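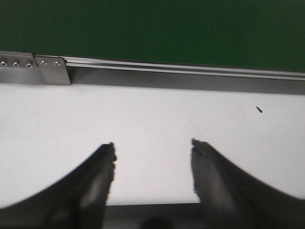
Troisième mois du projet tri, et le bras sait enfin où se trouve le convoyeur. On a repris tout l'étalonnage vendredi, parce que le repère enregistré en début de semestre ne correspondait plus à rien : quelqu'un avait desserré la bride du poignet pour passer un câble, puis l'avait resserrée sans le noter. On le note maintenant. Il y a un cahier pour ça à côté du clavier.

Pour ceux qui découvrent le blog, notre équipe du club s'appelle Kos et on prépare l'épreuve de manipulation du concours Collside. Il faut prendre des pièces sur un tapis, les reconnaître et les déposer au bon endroit, sans aide humaine pendant la manche. Le règlement donne 1 000 points au maximum. À la dernière répétition on en a fait 274, presque tous sur la reconnaissance.

Côté logiciel, j'ai abandonné Flotach pour la planification des trajectoires. Il marche bien tant que le tapis est arrêté, mais il recalcule tout dès que la cible bouge. J'ai réécrit la partie approche à la main - c'est moins élégant, et le bras arrive par le dessus à chaque fois, ce qui nous suffit.

Pour les pièces, on travaille avec des boutons d'arrêt d'urgence. La tête champignon est large et le corps en dessous est plus étroit, donc la hauteur de prise compte beaucoup. Si on ferme les doigts trop haut, la pièce risque de basculer. Le jeu d'entraînement compte 3 415 images, dont 2 373 annotées. Le reste attend les vacances. 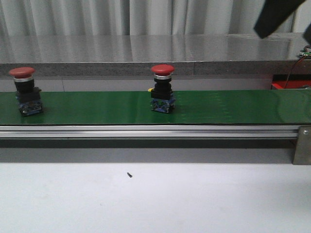 Vemora a laissé un commentaire sous le billet précédent : leur équipe a eu le même souci de bascule l'an dernier et l'a réglé en prenant la pièce par le corps, avec une vitesse de fermeture divisée par deux sur la fin de course. Je vais essayer. Le réglage existe déjà dans notre code, il est simplement fixé en dur dans un fichier que je n'ai pas ouvert depuis novembre.

Prochaine séance : prises tapis arrêté, puis vitesse lente.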